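Flominari Manipulation Software Project
Progress report to the Dunmore Fund, November reporting period
Last updated: 02/12/2023

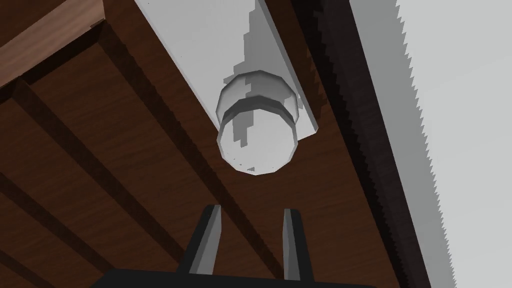 Figure 1. Simulated wrist view, gripper open below the white cylindrical part.

Prepared by Hauke Stüber, project lead, Stultari

Purpose

This report covers the planning and perception software developed under the current grant. It sets out the work completed in November, the results of simulated testing and the matters on which the Fund's direction is sought. No hardware was purchased in the period.

Work completed

The grasp planner now accepts approach directions from below as well as from above and from the side. Earlier releases rejected these directions at the first stage, which meant that fittings under shelves and tables could not be reached at all. The change required new joint limit checks and a revised collision model for the gripper, in which the palm and each finger are treated as separate bodies.

The Miris simulation tool was extended to record the wrist view alongside the planner's log. Staff can now select any failed attempt and see the view that the software had at the moment the fingers were told to close. This has shortened the weekly review considerably.

Work on perception was slower than planned. The renderer produces hard, stepped shadows, and the shape estimator has at times treated the edge of a shadow as the edge of a part. Round parts in the simulator are modelled with flat facets, and the estimator's fit to them varies with the viewing angle. A filter that compares depth and brightness before accepting an edge has been written and is under test.

Results

A total of 251 simulated attempts were run against a target of 200. Each attempt that ended without a stable grasp was reviewed and assigned a cause. The most common cause was a poor estimate of the part's centre line, followed by contact between one finger and the mounting surface during the final approach. Planner time-outs were rare once the new limits were in place.

The Fund should note that all results in this report come from simulation. No claim is made at this stage about performance on a physical arm.

Variations and risks

The perception milestone is two weeks behind schedule. The delay does not affect the budget, as the hours have been drawn from the allowance for documentation. The operator guide will therefore be delivered in draft at the next milestone and in final form at the close of the grant.

A further risk concerns the simulator's contact model, which remains sensitive to step size when both fingers touch a curved surface. The team has fixed the step size for all reported runs so that results can be compared.

Next period

The edge filter will be merged once it has passed the full regression set. The team will then repeat the under-surface trials with 10 new part positions and begin work on release and retreat motions. Approval is sought for the revised documentation date.

Comments

R. Dunmore office: Received, thank you. Please confirm whether the revised date for the operator guide changes the final payment schedule.

H. Stüber: It does not. The payment schedule remains as agreed.

Planning group: Could the failure causes be listed by approach direction in the next report? The log already has the field.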